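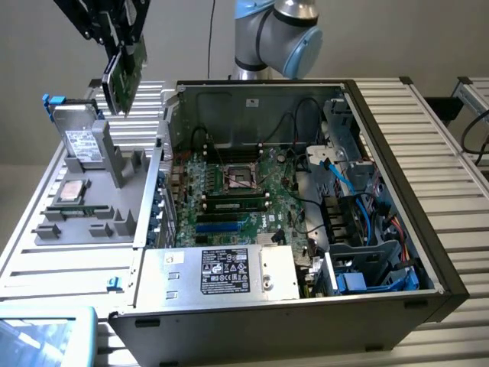

Stelmakh Sets Up Robot Cell for Desktop Computer Assembly and Repair at Clirgate Site

CLIRGATE, August 2020 — Stelmakh, a provider of computer refurbishing services, today announced that it has completed the setup of Kudero, a single-arm robot cell used to handle memory, processors, hard drives and circuit cards in desktop tower computers. The company also published the setup and care schedule that will govern the cell's daily use.

Kudero is built on a slatted aluminum table. Each tower is laid on its side with the cover removed, and a molded gray parts tray is placed to its left within reach of the arm. The tray has a separate pocket for each type of part, with the hard drive standing upright at the rear. Because the arm works from taught positions, both the tower and the tray must return to the same place on the table every time.

"The arm is the part of the cell that has needed the least attention," said Liudmyla Vakulenko, Director of Technical Operations at Stelmakh. "Most of our work has gone into the table, the tray and the cables. If the tray moves by the width of a slot, the gripper will arrive at the wrong edge of the memory module, and the operator has to stop and teach the point again."

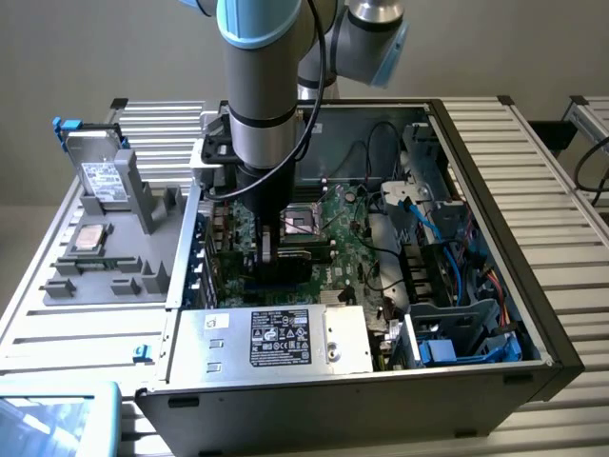 Under the new schedule, operators carry out a short check at the start of each shift. The gripper fingers are wiped with a dry, lint-free cloth and inspected for wear at the tips. The screws on the tool bracket are checked with a torque driver. The arm is then moved at reduced speed to a reference point above the processor socket, and the operator confirms its height before any part is picked up.

Cable routing receives its own entry. The cable that runs down the arm must have enough slack for the wrist to turn fully, but it must not drag across the rim of the tower when the tool is low in the chassis. Operators move the wrist through its full range by hand control and adjust the cable ties as needed. The cable is replaced at 3,000 operating hours, whether or not it shows damage. 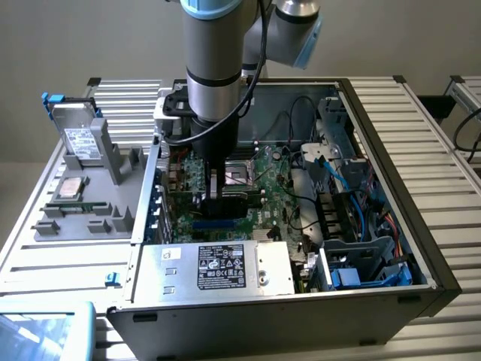 Reading time: 3 minutes

A fuller service takes place every 36 working days. It covers the joint seals, the finger drive and the table fasteners, and it ends with a repeat of the original teaching routine. That routine contains 213 stored positions. Stelmakh keeps a printed record of each position beside the cell so that a technician can compare values after a repair without searching through earlier program versions.

Loose power and data cables inside the tower are a known cause of stopped cycles. The setup procedure calls for the operator to move them clear of the memory slots and the processor socket before the arm is released. A tower that cannot be cleared in this way is sent to a manual bench.

Demyd Semeniuk, Senior Cell Technician, wrote the procedure after a trial period in which 827 cycles were logged. "I went through every stop in the log and put each one under a heading," Semeniuk said. "Finger wear was a short list. Tray position was a long one, and cables were longer still. The schedule follows that order of importance."
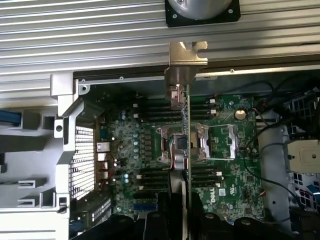 Close-range views from the camera at the gripper are used when positions are taught or corrected. Technicians compare the socket frame, the ends of the memory slots and the edges of the board with stored reference views, then adjust the taught point in small steps. The camera lens is cleaned during the shift check, and its mount is marked with a paint line so that any rotation can be noticed early.

Spare fingers, a second parts tray and a replacement arm cable are held at the Clirgate site. Larger repairs will be handled by the company's workshop in Diltgate, which also keeps a backup copy of the cell program.

Stelmakh expects to review the service intervals in December, when a further set of log records will be available. Operators at Clirgate have been asked to note every adjustment in the cell record — including those made in the middle of a shift — and to sign each entry.

About Stelmakh

Stelmakh tests, repairs and refurbishes desktop computers for business and public sector customers. The company operates sites in Clirgate and Diltgate.

Media Contact
Stelmakh Press Office, Clirgate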